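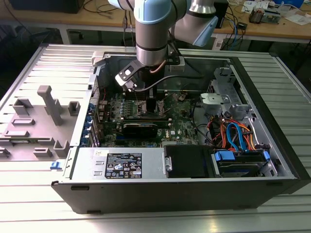
Has the refurbished computer program met its first-year target?
Not on the numbers that matter. We handed out 185 desktops against a promise of 429, and I don't think the shortfall is only a matter of timing.

The Voltisano office keeps pointing to the 3,120 visits to its web page. Visits don't put a computer in a kid's bedroom. I asked how many of those visitors filled out the request form and have had no answer.

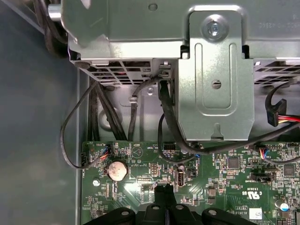

Pickup is the weak spot. Families in Barnetti have to come in before 4 p.m., when most parents are at work, and 14 finished machines went back on the shelf in September after missed appointments. Zurnel Freight offered evening drop-offs, but its quote left out fuel and I wouldn't sign it. 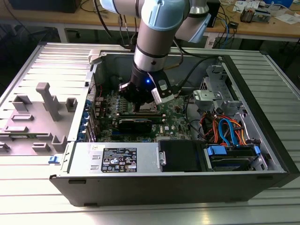 Dell tower, open, with the motherboard in place.

The follow-up survey looks good on paper. It was also handed out at the pickup desk, before anyone had gotten the computer home. I would leave it out of the annual report.

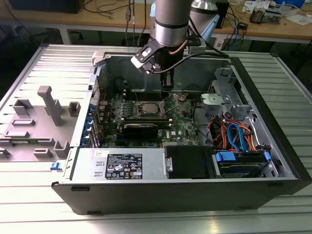

We ask that the second payment be held until the Kneževič branch opens its evening desk. Spending to date is on the attached sheet.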